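Hi Daniyal,

You asked for a page on where the bike library stands, so I'm picking up from the February note and skipping the background you already know by heart.

Lending first, because it's the good news! We've now made 461 loans since the Doralel Street shed opened, and 32 of our bikes are out with somebody as I write this. Kids' sizes go the fastest. I had a dad in at opening time last week who wanted a 20-inch for his daughter and we had one left, with a seat post that needed swapping, and he stood there and chatted with me the whole time I did it. The adult commuters are slower to move, mostly the big frames, and I'd like to trade a few of those with the Driltov people if they're willing.

Repairs are where I'm behind. The Petridis order came in short again (brake pads this time, and no inner tubes in the 24-inch size at all), so there's a row of bikes waiting at the back that should be out on the road. I've called twice. They say next shipment, we'll see.
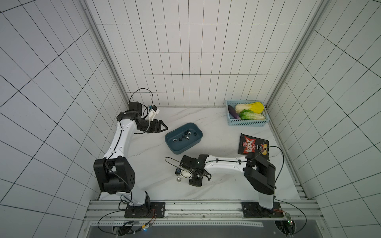
I did find a second supplier, Prunier, and their prices on tubes and cables are a little better, though they want a bigger minimum order than we usually place. I went ahead with one box of each to try them out -- hope that's okay, it came out of the parts line and not the rent.

On money, we've spent $2,382 of the parts and tools budget so far. The largest single thing was the new truing stand and the pair of repair stands, and I don't expect another purchase that size this year. I'd like to move $400 from printing over to helmets. We've hardly printed anything, and people keep asking for helmets in adult medium, which we never have.

The Saturday-style family rides are still only a plan. I need a route that stays off the county road, and the one I like crosses the rail yard, so I'm waiting on a call back about the gate. I'll send you the map once I hear.

Could you let me know about the helmet money before I place the next order?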